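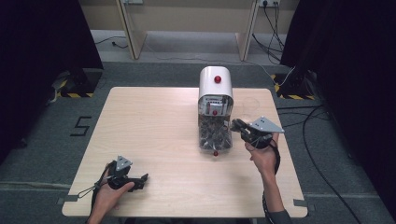
# Chapter 4: What Will It Cost to Keep?

My first equipment budget had one line on it. I asked for a pair of hand-held grippers from Clisten, got my yes on a Tuesday, and felt very grown-up until the cables, spare parts and table clamps started showing up as separate bills (413 dollars of them by July!).

So before we get to robots at all, let's talk about small stuff – the parts you'll buy again and again.

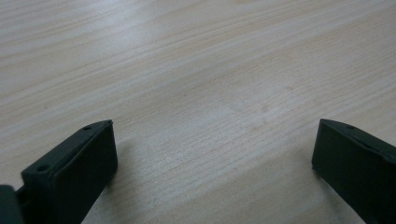 I budget for fingers the way I budget for printer ink. My colleague Jomar Samonte orders his from Skurnton at 95 dollars a pair and writes the next pair into the plan on the same day. Look for small round holes along the top rim, like the ones on these dark fingers, and then ask the seller what fits them. I forgot to ask once and ended up with 30 screws I couldn't use.

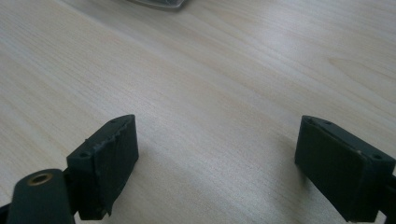 *Figure 4.3. Gripper pads over a wooden tabletop. Note the scuffed top edge on the left pad.*

Would you replace that left pad now or wait? Keep your answer handy, we'll price both choices in Section 4.1.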